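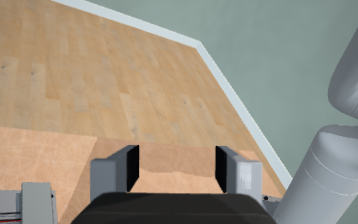
Wendy Thackrah

Stories > Short fiction > New this month

The 181 went from outside the chemist and took the long way round by the reservoir. I had the accordion on the seat beside me because it wouldn't go in the rack. The driver asked if I was going to play it and I said no, I was going to sell it.

It was a Rundetti, red, with a strap my father had mended with a belt off one of his own coats. There was a firm in Kovonach that bought instruments. I had rung them and a woman asked me to read out the number stamped under the bass side. She went away for a while, then came back and said they could look at it if I got there before they shut.

My brother had wanted to put it in the skip. He wasn't being hard. He had done the garage and the loft on his own while I was at work, and by the time he got to the bedroom he was putting everything in the skip. I found the case by the front door with a bag of shoes on top of it.

At the reservoir a man got on with a dog and sat across from me. The dog put its nose against the case and sneezed.

"What's in there?" the man said.

"Accordion."

"My aunt had one of those. She only knew hymns."

My father only knew two tunes. One was a waltz he had learned in the army and the other was the music from an advert for Poduval tea, which they stopped showing before I started school. He played them at Christmas and when anybody got engaged. He played the tea one at my wedding, when the band had gone out to eat their sandwiches, and people danced to it quite happily. Afterwards my husband's mother asked me what it was and I told her it was Polish.

The shop was behind the bus station, between a place that did keys and a place that had closed. The woman from the phone was smaller than I expected. She put the accordion on a blanket on the counter and opened the bellows a little way and listened. Then she played a scale. It sounded louder in there than it ever had at home.

"Who mended the strap?"

"My father."

"It's a good job," she said. "It's no use to me, I'll have to take it off. But it's a good job."

She pressed one of the low buttons a few times. It stuck and she worked it loose with her thumbnail. She told me the reeds were sound and the bellows would want doing. She told me sixty pounds.

I'd thought it might be more. I had thought it might be a lot more, on the bus, somewhere past the reservoir. I had got as far as a new boiler.

"Do you want to think about it?" she said.

There was a chair, so I sat on it. A boy came in for a guitar string and she served him and he went out. She didn't hurry me. She had gone back to the sticking button.

"Can you play it?" I said.

"A bit."

"Do you know the Poduval advert?"

She looked at me. I hummed it. I had to start again because I went in too high. She tried it with her right hand, got the first part, lost it, and asked me for the next bit. I hummed that too. It took us a few goes. When she had it she put in the left hand, and it was better than he ever did it, with no gap in the middle where he used to look for the chord.

"I do remember that," she said. "There was a camel."

"There was."

I took the sixty pounds. She undid the strap and rolled it up and gave it to me in a paper bag.

The next bus back wasn't for about 2 hours, so I had a cup of tea in the station and then another one. I rang my brother and told him what I'd got. He said that was all right, wasn't it? He said did I want to put it towards the skip. I said yes, and then I said half.

It was dark by the reservoir. I took the belt out of the bag to see if it would go round me, and it did, on the last hole.

Posted Jan 17, 2026

2 comments

Share this story

We use cookies to remember your settings and to see which pages are read. Accept | Manage choices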